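Tuulikki Sjöberg vuelve a los escenarios en febrero con una gira acústica

La cantante Tuulikki Sjöberg ha confirmado que retomará los conciertos en febrero, tras casi dos años alejada del público por el nacimiento de sus mellizos. Lo anunció a primera hora de la mañana en su cuenta personal, con un mensaje corto y una fotografía tomada en la cocina de su casa de Eltbridge, en la que aparece con un bebé en cada brazo y una taza de café ya fría, según escribió ella misma al pie.

«Han dormido cinco horas seguidas, así que me he puesto a hacer planes», decía el texto. En menos de una hora, la publicación acumulaba 1203 comentarios, muchos de ellos de compañeros de profesión. El actor Nikum, con quien compartió reparto en la serie «La casa del puerto», respondió con una sola palabra: «Voy».

La gira se abrirá en el teatro Ladden, una sala de 800 localidades donde Sjöberg actuó por primera vez a los diecinueve años como telonera. Le seguirán otras seis fechas en recintos de tamaño parecido. Su representante, Okoth, explicó que la artista ha descartado los pabellones grandes y que no quiere pasar más de dos noches seguidas fuera de casa. Los niños viajarán con ella en los desplazamientos más largos, acompañados por la abuela materna.

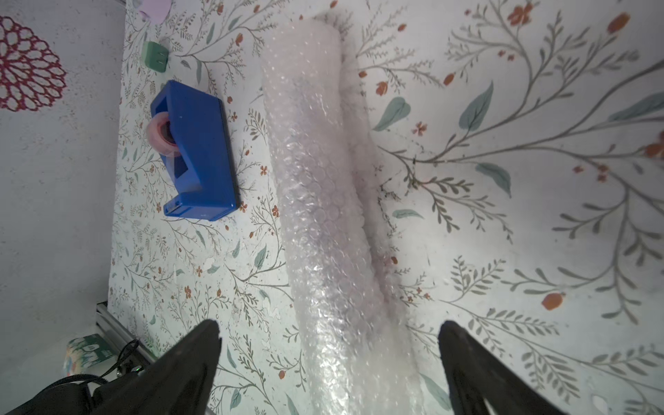 El repertorio incluirá canciones de sus tres discos y cuatro temas nuevos, escritos durante el embarazo y los primeros meses de crianza. Uno de ellos, «Segunda toma», lo compuso de madrugada con una guitarra a la que le faltaba una cuerda. Por ahora no hay fecha para un cuarto álbum, aunque Okoth reconoció que existen maquetas de casi todo el material y que la grabación podría empezar después del verano.

Sjöberg, de 36 años, ha hablado poco de su vida privada desde que dejó la televisión. En la última entrevista que concedió, a una emisora local de Eltbridge, contó que había dicho que no a dos películas y a un concurso de talentos. «Me preguntaban si echaba de menos trabajar. Lo que echaba de menos era cantar, y eso lo podía hacer en el pasillo», comentó entonces.

Las entradas para el primer concierto saldrán a la venta a las diez de la mañana en la taquilla y en la web del teatro, con un precio único de 57 euros. La sala ha reservado 204 para los abonados de la temporada, que podrán retirarlas con un día de antelación. Cada comprador podrá adquirir un máximo de cuatro. Las ciudades restantes abrirán la venta a lo largo del mismo mes.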